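The Grievance

Clause 27 of the standard player contract said that a club could withhold salary if a player was hurt away from its facility. Clause 40 said that it could not, provided the workout had been approved in writing. Nimal Siriwardena had torn a hamstring on a public track in Wornholm, and he had a text message from an assistant coach that read "fine by me."

Justinas Rebane, who represented the players' union, had read the file four times. It ran to 468 pages. The club, Segers, had submitted most of them.
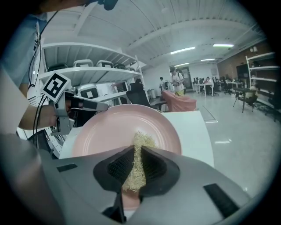
The hearing resumed after lunch. Rebane's first question concerned the definition of "writing." The arbitrator allowed it. Siriwardena kept his leg straight under the table and thought of the kitchen at home, a round pink plate on a white table, and a clump of pale strands like dried noodles, all tangled together. The club's lawyer was reading the text message aloud for the third time.

"Fine by me is an opinion," the lawyer said. "Approval has a form. The form is 1,073."

"Was the form given to the player?" Rebane asked.

"It was available."

The arbitrator wrote something down and asked for the training log. 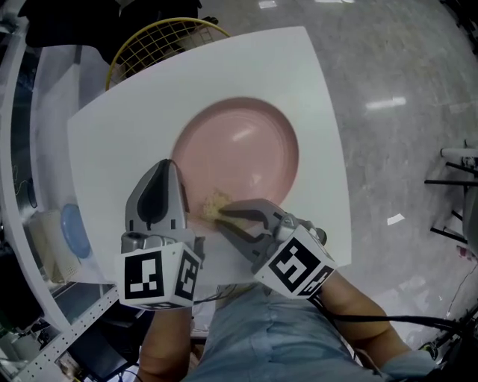 The log showed nine sessions at the track, each reported to the club the same evening. Rebane entered it without comment. Siriwardena was asked what he had done after the last one, and he answered in order: he called the trainer, iced the leg and ate. Pressed for detail, he said it was something yellowish and crumbly, a small pile on a pink plate, the plate on a white tray. The lawyer objected on grounds of relevance and was sustained.

The ruling came by email in December. Siriwardena opened it in the parking lot and scrolled to clause 40.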